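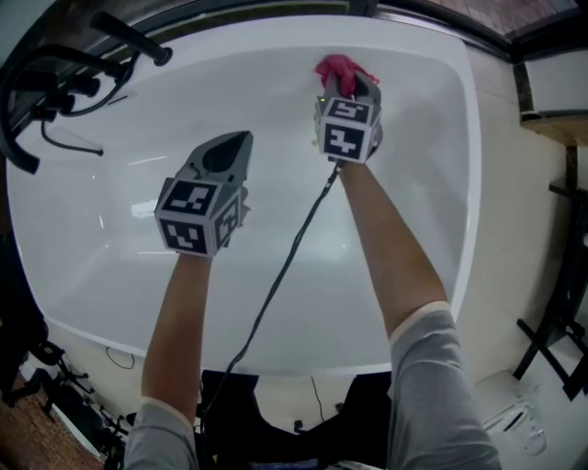 Amano objects that people who fill in laundry diaries remember the week they meant to have, and we share the doubt. Of the 1000 diaries mailed out in the Jarnham survey, 964 came back, a return so high that it deserves suspicion in itself. Hand washing is reported in 32 of them. Shehata reads this as proof that the habit is dying. We do not – the form had no line for items rinsed in a tub between machine loads (Figure 6), and a red cloth kept apart from the whites would go unrecorded.

Figure 6. Cloth and white tub.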